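Kolia – Lesenotizen und Transkripte zum Hörbuch-Podcast

Hallo! In diesem Ordner liegt alles, was ich beim Vorlesen und Besprechen von Romanen so mitschreibe: Transkripte, Kapitelnotizen und die Liste mit den Spoilerwarnungen (bitte benutzt die, Jitendra Pant hat sich damit richtig Mühe gegeben!).

Stand: Sonntag, 27. August 2023

Was drin ist
transkripte/ – 60 Folgen, eine Textdatei pro Folge, UTF-8
notizen/ – meine Kapitelnotizen, ziemlich durcheinander, zum Teil auf Englisch
warnungen.csv – Folge, Minute, Stichwort, Stufe

Die Stufen gehen von 0 bis 2. Bei Stufe 2 wird das Ende verraten, also Finger weg, wenn ihr das Buch noch lesen wollt.

Was fehlt
Sechs Folgen der Busiro-Trilogie habe ich noch nicht korrigiert, da stehen die Eigennamen mal so, mal so. Lizelle Adams hat mit dem ersten Band angefangen (danke, danke, danke!). 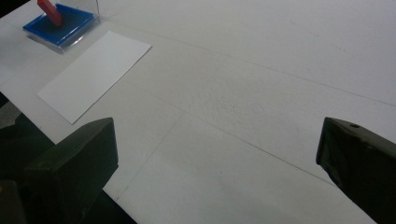

Die Zeitmarken beziehen sich immer auf die Fassung ohne Vorspann. Wer die alte Version gespeichert hat, muss die Marken leider selbst verschieben.

Nutzung
Zitieren gern, bitte mit Folgennummer. Die Romanauszüge gehören den Verlagen und sind deshalb gekürzt. Fehler gefunden? Schreibt mir oder Liviu Anghel, wir freuen uns wirklich über jeden Tippfehler!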